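Dokora Apartments, Rulasbridge
Furnished units: frequently asked questions

What is in the living room when I move in?
Every furnished unit comes with a round wooden table, chairs, a sofa, a TV and its remote control. The kitchen list is separate and is taped inside the cupboard over the sink.

Can I move the table?
Yes. Lift it with two people and don't drag it, as the legs mark the planks. Leave enough space behind it to reach the outlet and the cable plate on the wall.

Where do the TV and internet plug in?
The beige plate on the wall is for the cable. The gray plate beside it is an ordinary power outlet. Please leave the cable plugged in at the wall end, even if you don't plan to watch anything.

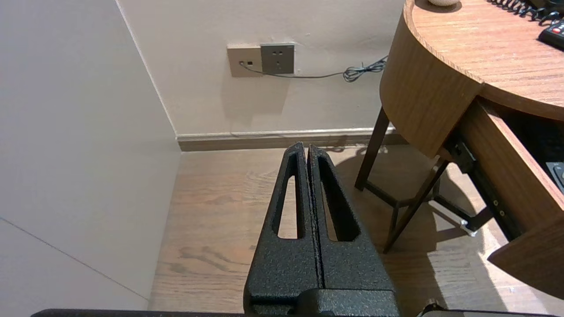 The spare length of cord should stay coiled and off the floor. If it comes loose, wind it up again by hand and leave the loops wide – a tight bend can damage the cable. Longer cords are available at the office for a deposit.

How do I clean the floor?
Sweep or vacuum first, then use a damp mop. Do not use steam or wax. Felt pads for chair legs are free, and September is when we replace worn ones in all units.

The labels on my remote are partly in Chinese. How do I use it?
The keys you need most also have English letters or a symbol. Volume is Vol+ and Vol-, with mute between them. Channels are CH+ and CH-. The arrow pad moves through menus and OK in the center selects.

How do I get back to the previous screen?
Press the round key with the curved arrow. It sits between the channel key and the arrow pad.

How do I change the input?
Use the small icon with an arrow going into a box, at one corner of the arrow pad. Pick the input with the arrows and press OK.
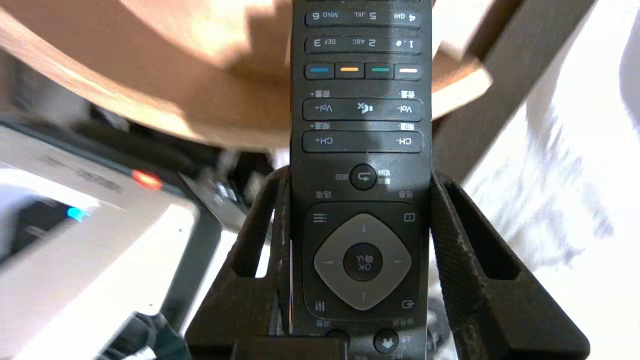
Hertta Laitinen
Resident Services, Dokora Apartments

What are the colored buttons for?
They are shortcuts used by some menus and channels. What they do depends on what is on the screen. For everyday viewing you can leave them alone.

The remote has stopped working. What now?
Change the batteries, then try again from closer to the TV. If it still doesn't respond, bring it to the office and we will swap it.

What if I lose it?
Tell us before you buy a new one. Many universal remotes do not work with these sets. Write to Resident Services or call extension 3722.

Do I have to leave the remote behind when I move out?
Yes. Put it on the table with the keys – it is on the checkout list.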